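Frequently Asked Questions

Last updated May 12, 2019

I get the same emails over and over, so I've put the answers in one place. If yours isn't covered, the contact form is still the best way to reach me.

Who are you?

My name is Si-eun Ryu. I write this blog on evenings and on days off. I live in Clitunthorpe with my husband, Matěj Kollár, who shows up in a lot of the posts. He reads them before they go up and has asked me to take something out twice.

What is the blog about?

Mostly daily life: time off, family visits, meals, what we watched, what we fixed, and what we meant to fix. I don't have a theme. A few readers found me through the posts about moving here and stayed for the rest.

What does Skadow mean?

It's a typing mistake. I was trying to register "shadow" on an old blogging site when I was in college, and I didn't notice until the account was made. The name was free everywhere else too, so I kept it.

How often do you post?

Once a week if work is normal. Less in July, when we visit both families, and hardly at all during the holidays. I used to apologize for gaps at the top of every post and stopped after a reader named Saranya Ramasamy wrote to say she skipped those paragraphs anyway.

What do you do for work?

I work in an office and I don't write about it. That includes the people there. I will say when I'm on vacation and when I'm going back, and that's the limit.

How much time off do you get?

I get 20 days a year. Five of them go to the end of December, and the ones left over get split between summer and long weekends. Matěj's schedule is set later than mine, so we don't always match. When we don't, I stay home and clean closets, or say I will.

Do you two really visit both sets of parents every holiday?

Yes. My mother, Seon-mi Moon, hosts the first day, and his parents host the second. We tried doing it the other way one year and it meant driving home in the dark with a full trunk. The order is now fixed.

Who is Da-eun?

Da-eun Ban is my oldest friend. We shared an apartment for three years before I got married. She is in the posts about the camping trip, the bad haircut, and the couch that didn't fit up the stairs. She doesn't have a blog of her own, so please stop asking me for the link.

Are you still doing the book list?

Yes, but I no longer set a target. I aimed for 30 in one year and ended up picking short books so I could finish on time. The list for this year is in the sidebar and I update it when I remember.

Did you ever finish the attic?

No. The floor is down and the walls are painted. The light still works from an extension cord. There will be a post when it's done.

How do you handle chores during a week off?

I do the laundry and the bathroom on the first morning and then leave everything else alone until the last day. Matěj would rather do a little each day. We've both kept our own way of doing it and the house ends up in the same state. 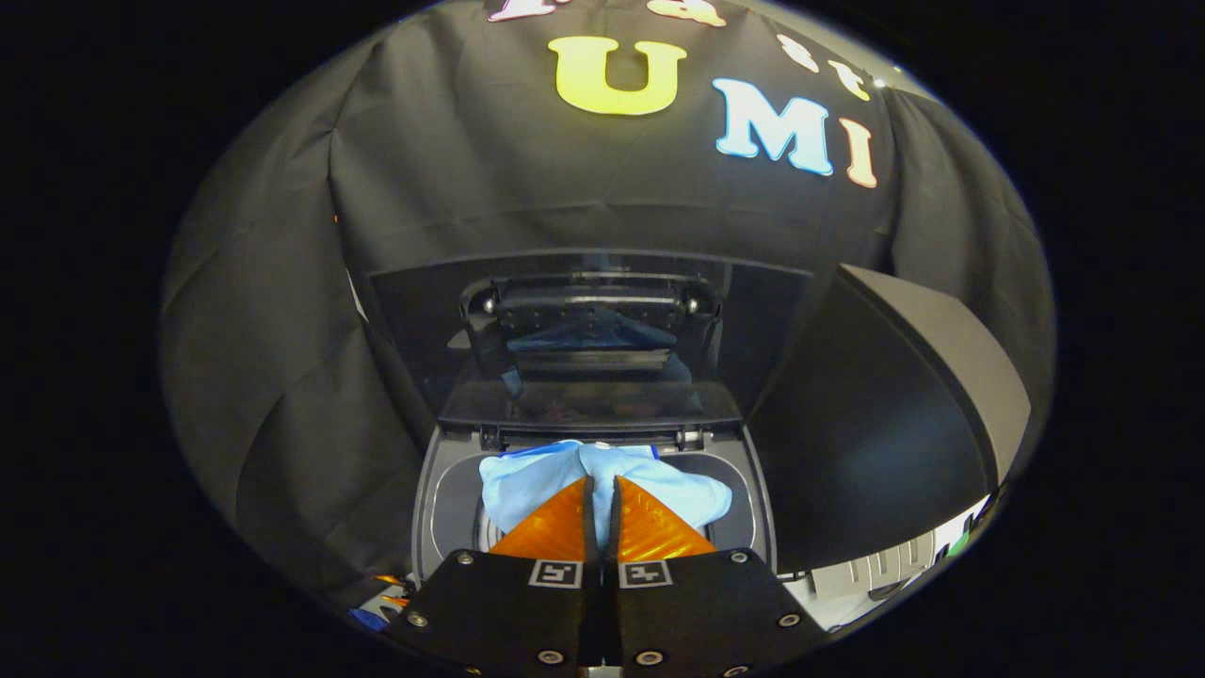 A light blue cloth held down in a small appliance.

Can I comment without signing up?

Yes. You need to enter a name, but it can be any name. First comments wait for me to approve them, which can take a day or two. After that yours will show up right away.

Why was my comment removed?

Either the filter caught it or it had a sales link in it. If you think it was a mistake, write to me and I'll look. I've also removed a few comments that gave details about where we live. Please don't post street names.

Do you take guest posts or ads?

No to both. Hosting is cheap and I pay for it myself.

Where did the old posts go?

The first two years were on Flivau. I moved what I could by hand and left out anything that was only a link or a quiz result. Some photos didn't come across, and those posts have gaps where they used to be.

Why are some posts so long?

The longest one is 3,000 words and it's about waiting for a train. I write until I get to the end of the day I'm describing. You're welcome to skim.

Who is Maeng?

Maeng is the cat. She is fine.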